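Tallier High School Basketball Scores

A plain data set of high school basketball results, collected from box scores, score sheets and phone calls to gyms. It covers boys and girls varsity games in the three leagues that report to Tallier: Dosow, Bosis and Dinsa. Junior varsity and freshman games are not included.

Status

The current release holds 1883 games. It includes the regular season and the league playoffs. State tournament games are kept in a separate file, because the brackets use their own game numbers and we have not matched them up yet.

The next release is planned for October, before preseason scrimmages start.

What is in the folder

games.csv – one row per game
teams.csv – one row per school and program
venues.csv – gyms, with seating where the school gave it to us
corrections.txt – every change made to a score after it was first entered
notes/ – scans of score sheets that were hard to read

The corrections file is the one to read first if a number looks wrong to you. It lists the old value, the new value and where the new value came from. Entries are in the order they were made, so a game that was corrected twice shows up in two places. 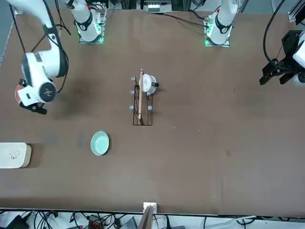 Columns in games.csv

game_id: a whole number, never reused. If a game is removed, its number goes with it.
league: DOS, BOS or DIN.
home, away: team codes from teams.csv. For neutral-site games, the home team is the one listed as home on the score sheet.
neutral: 1 or 0.
q1_home through q4_home, and the same for away: points by quarter. Blank when we only have a final.
ot: number of overtime periods. Zero for most games.
final_home, final_away: the final score.
forfeit: 1 or 0. Forfeits are entered with blank scores. Some leagues record them as 2-0 in the standings, and we do not copy that here.
source: sheet, paper, call or web.

Tip-off times are local and use the 24-hour clock. A game listed at 19:00 was scheduled for 7 p.m. We do not track late starts. When a girls game runs long and pushes back the boys game after it, both keep their scheduled times.

How scores get in

Most come from the official score sheet, which the home school sends as a scan. One person types it in and a second person checks the quarter totals against the final. If they do not add up, the running score on the sheet decides it. If the running score is no help either, we call both coaches, and when they disagree the quarters are left blank and only the final goes in.

Scores taken from newspapers are marked as paper. They are fine for finals and less good for quarters. In this release, 368 games have a final score only, and most of those are Dinsa road games.

Team codes

Codes are four letters and stay with a school even when it changes its name. Co-op programs, where two schools share one team, get their own code. When a co-op splits up, the old code is closed and each school goes back to the one it had before. The first_season and last_season columns in teams.csv show when a code was in use.

Known problems

Overtime points are not broken out. To get them, subtract the four quarters from the final.

Holiday tournament games in the Bosis league are sometimes missing the neutral flag. We have fixed 40 of these and there are more. If both teams are playing in a gym that belongs to neither, trust the venue column over the flag.

Seating in venues.csv is whatever the school told us. Several small gyms are listed at exactly 300, and that is probably a guess on their part.

Some early-season Dosow games were entered with home and away switched. The scores were attached to the right teams, so wins and losses are not affected, but home records built from the previous release will be off. Download the new file and run them again.

Please do not use this data for seeding. The leagues keep their own standings and tiebreakers, and ours will not always match – mainly because of forfeits and late corrections. 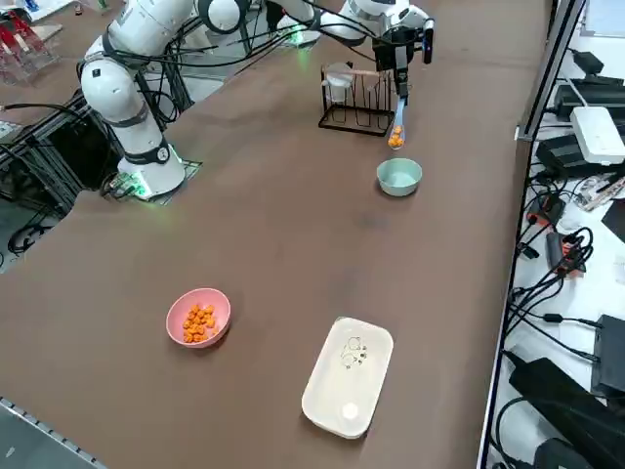

Mulugeta Hailu: I keep the stats for a Dinsa girls team and found two of our games with the third and fourth quarters swapped. The finals are right. I have the original sheets for both. Should I send them in together, or one at a time?

Together is fine. Put both game_id values in the subject line and attach the full sheet for each, including the running score. They will be listed in corrections.txt once they have been checked.

Use and credit

Free to use for any purpose, including print. Please credit Tallier and give the release you used, so readers can find the same numbers.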